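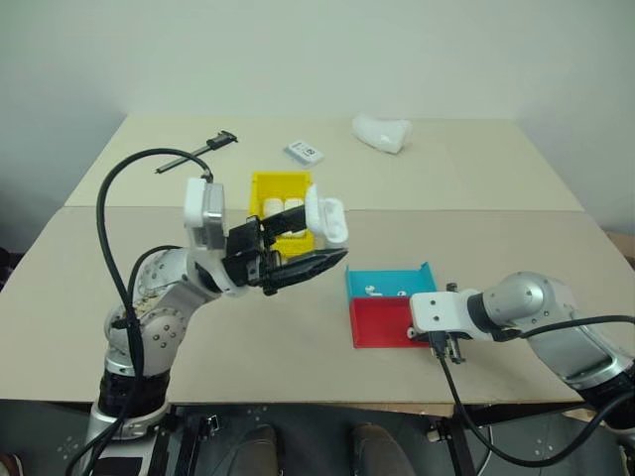

Mousavi Comunicaciones · Soporte de telefonía en la nube, nivel 2

Asunto: llamadas cortadas en Cleltov
Estado: en observación
Asignado a: Marthinus Sibiya

09:40 – El cliente avisa de que las llamadas mueren a los 95 segundos. Nos avisa por teléfono. Dos veces.
10:15 – Centralita Pristar reiniciada. Sigue igual, pero más descansada.
11:30 – SIP ALG activo en el router. Lo desactivo.
12:05 – Llamada de prueba: 700 segundos de música en espera sin corte. Pido no repetirla.
Pendiente: revisar la sede de Cukovum el jueves.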